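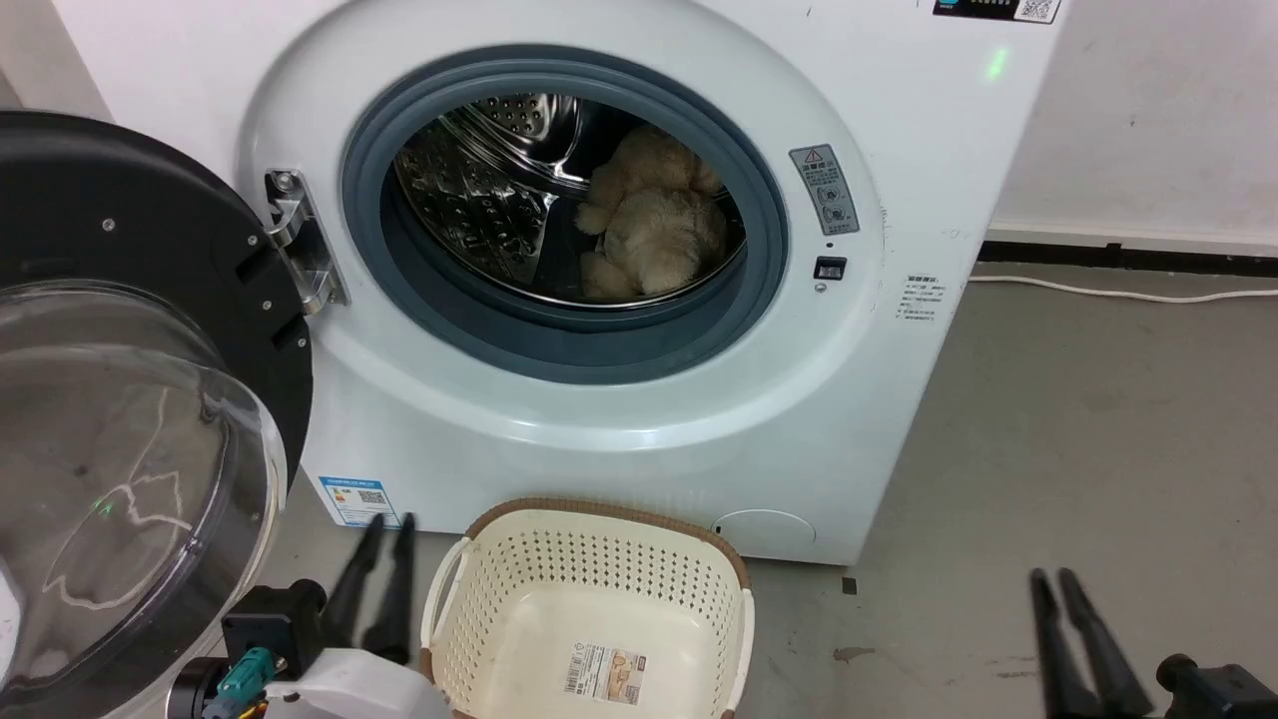 Bear in the drum, basket at the ready.

November 9, 2025

Laundry day, and the best one in ages! I know how that sounds. But I have been putting off washing the plush for so long that it had gone a sort of tired tea color in my head, and every time I walked past it I thought, tomorrow. Well, tomorrow finally came and I am so pleased with myself.

I call it Bear although Fouzia has always said it's a lamb on account of the curls. We have never settled it and I don't want to. Beige, fluffy, floppy in the neck, been with me since the apartment in Wildale. It looked so comfy slumped down in the steel drum, all folded up on itself, that I felt a bit mean about the whole business.

I asked Su-chen how to go about it, as she has washed every soft toy her kids ever dragged through the mud. Her rules: check the seams first, close any loose bit with a few stitches, gentle cycle, cool water, not much soap, low spin. She is very firm about the soap. Curly fur holds on to it and then you get that stiff, crunchy feel, and no amount of brushing brings it back. I wrote it all on the back of the Prarnico bill, which I must remember to pay (673, more than last time, grr).

One seam under the arm did need help. I used the cream thread from Mom's tin and it took me eight stitches, tiny ones, and I am prouder of those than of anything I did at work this week.

I do love a front loader. I had a top loader for years and fished socks out of the bottom of it with a wooden spoon, and now I can just sit on the floor and look straight in. And that door! It swings right out of the way, and the glass bulges like a fishbowl. 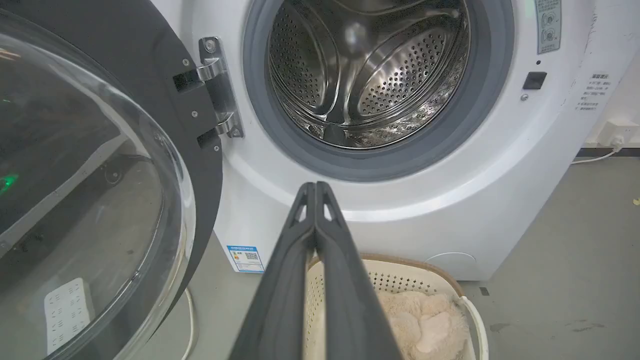
I went over the gray rubber seal with an old cloth too, all the way around and into the fold. Zulkifli does his every month and says it's the one chore he never skips. I'm going to copy him. Then the glass, which has streaks on it that I swear come back the minute I turn around. Vinegar next time. I also want to learn about the little round filter cover down at the bottom right. Shoaib says to put a shallow tray and a towel down before you even think about opening it, and he said it in the voice of a man who once didn't. Not today!

The new basket is a treat as well. Cream plastic with all those little holes, and a brown woven rim that makes it look much fancier than it was. The sticker is still in the bottom and I have told myself three times to peel it off. It's light enough to carry with one hand, so I can open the balcony door with the other. Such a small thing and I'm so happy about it.

Plan for the drying: press in a towel first, no wringing, then flat on the rack by the window, turned over before bed, and the soft brush for the curls once they're dry. Su-chen says two days at least for the stuffing. I can wait.

Still to do: sheets, the blue bath mat, call Nikola back about the curtains. Buy vinegar. Peel off that sticker.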